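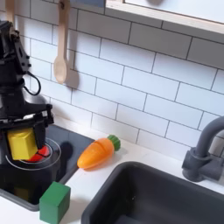 # Open Day at the Dirnalov Robot Lab: Questions and Answers

Please read this page before you write to us. Most of the mail we get in the weeks before the open day asks one of the things below.

**When and where is it?**

The open day is in October, at our building on Plendden Road. Doors open at 10 a.m. and the last group goes in at 3:30 p.m.

**Do I need a ticket?**

Yes. Tickets are free, but you have to book a time slot. There are 258 places this year. Each group has up to 25 people and stays for one hour.

**What will I see?**

Every group visits two rooms. The first is the toy kitchen, where a robot arm works with blocks and play food on a small counter with a stovetop and a sink. The second is the workshop, where the arms are put together and repaired. Staff are in both rooms and will answer questions while the arms are running.

**Why a toy kitchen?**

It is small, cheap to repair, and everything in it is light enough for a small gripper. Visitors also know what a kitchen is for, so we spend less time explaining the task. The arm doesn't cook anything, and nothing on the stovetop heats up.
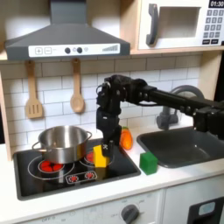 *Toy kitchen: the gripper above the yellow block, with the pot alongside on the stovetop.*

**Is the arm doing this by itself?**

It depends on the session. In the morning a staff member steers the arm by hand controls. In the afternoon it runs on its own from the Escobar program, which was trained on 600 recorded tries. The sign by the door says which one you are watching.

**Does it ever drop things?**

Yes, often. Blocks are easier for it than round or uneven shapes. If something falls on the floor, please leave it there — staff will stop the arm and pick it up.

**Can my child try the controls?**

Children aged eight and up can steer the arm for a few minutes in the morning groups. Sign up at the desk when you arrive. Adults may try too if there is time left.

**Can I touch the arm?**

No. Stay behind the yellow line on the floor, even when the arm is still.

**Can I take pictures?**

Yes, without flash. Please ask before you photograph other visitors.

**Where do I park?**

The Brunddale garage next door has 100 spaces for visitors. The bus stop is across the street.

**What if I can't come after all?**

Use the cancel link in your booking email so the place goes to someone on the waiting list.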